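# Ticket 252: tape grid lifting and paper creeping on the sorting table

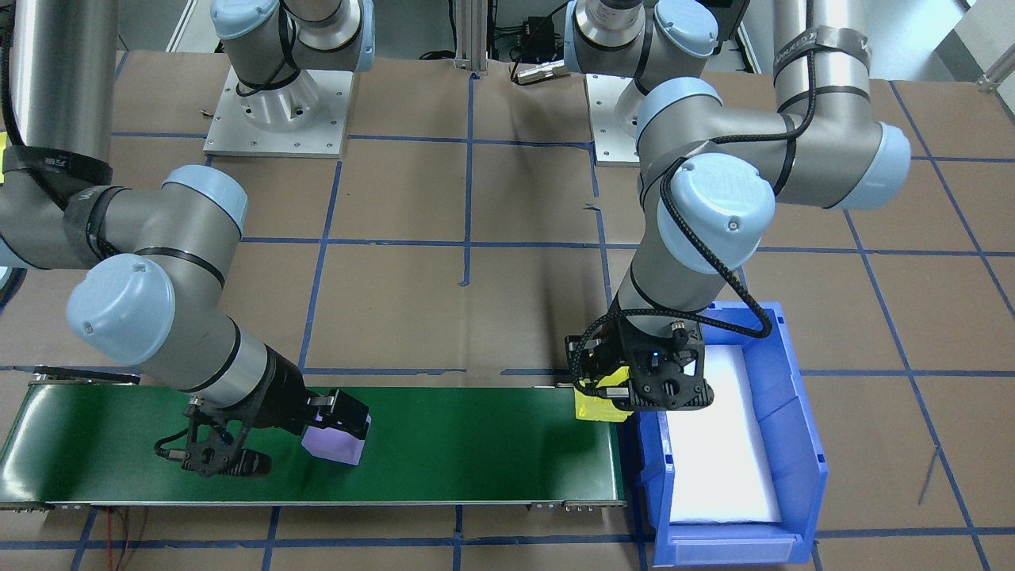 **Site:** Rekstead, back bench
**Opened by:** Tsung-han Lam
**Opened:** April 2021
**Status:** closed, one follow-up
**Priority:** low

## Problem

The kraft paper on the sorting table will not stay put. Over a working week the sheet creeps toward the conveyor side and the blue tape lines go with it. Grid squares next to the belt end up narrower than the ones at the far side. Tape ends curl first, then the whole strip lifts and picks up dust, after which pressing it back down does nothing.

Secondary complaint: blocks placed on a square by its printed coordinate on the setup sheet are off by up to 11 mm. The coordinate sheet is correct. The grid is wrong.

## Setup

- Brown kraft paper, 90 g/m², single sheet
- Blue tape laid in strips both ways, squares 70 mm on a side
- Green belt conveyor on the table, blue bin past its right end
- Paper held at the corners with the same blue tape, nothing under the middle

## Log

**Entry 1.** Measured the grid at four places. Squares in the far row are 70 mm as drawn. Squares nearest the conveyor rail measure short, and the line closest to the rail has a visible bow in it. Photographed and marked the bow in pencil on the paper.

**Entry 2.** Suspected the tape. Replaced two strips with a new roll from the Nosley order. New tape held overnight. By the next afternoon one end had curled again. Old roll and new roll behave the same, so the tape stock is ruled out.

**Entry 3.** Suspected vibration from the conveyor. Ran the belt for two hours with nothing on the paper. Pencil reference marks on paper and table edge moved apart by less than 1 mm. Not enough to explain the complaint on its own.

**Entry 4.** Left the belt off for the weekend with the heating on as usual. Marks had moved by 3 mm on return and the sheet had a shallow ripple running parallel to the belt. The paper is taking up and giving off moisture. It is pinned at the corners, so the slack collects in the middle and gets pushed along when people lean on it to fetch blocks from the belt.

**Entry 5.** Checked under the sheet. The tabletop had a film of the polish used for the Sedgwick open day. Corner tape was stuck to polish. Wiped a test patch with isopropyl alcohol, let it dry, applied a strip. Needed a fingernail to start it the next morning. A strip on the untreated side came up with no effort.

## Cause

Two causes together:

1. Polish residue on the tabletop, so the corners do not hold.
2. Paper fixed at the corners only, so movement with humidity has nowhere to go.

The bowed line is a result of both. The tape itself is fine.

## Fix applied

1. Took up the old sheet and discarded it with the tape attached. Do not try to save the strips.
2. Cleaned the table twice with isopropyl alcohol and a lint-free cloth. Gave it 20 minutes to dry.
3. Cut the new sheet and left it flat in the room overnight before laying it.
4. Fixed the edge along the conveyor rail first, full length, then worked outward. All edges are now taped continuously.
5. Ran a bead of repositionable glue stick down the middle of the sheet. Spray adhesive was considered and dropped — overspray on the belt would be a bigger problem than this one.
6. Marked the grid in pencil with a steel rule, measuring every line from the same corner. The previous grid was stepped off square by square, which adds up small errors.
7. Laid the tape along the pencil lines without stretching it. Stretched tape pulls back and lifts at the ends. Burnished the crossings with a plastic card.

## Check

Remeasured after five working days. Largest error found was 1 mm, at the corner diagonally opposite the reference. No curled ends. Slight scuffing beside the belt, cosmetic.

## Follow-up

- Pemeo has a quote open for a printed vinyl mat with the same grid. Decision in May. Until then the paper stays.
- Cleaning sheet for the room amended: no polish on this table, damp cloth on the rail only.
- If a strip has to be replaced, lay it from the pencil line and not from the neighboring strip.

Closing. Reopen under the same number if the far corner goes past 2 mm.

— T. Lam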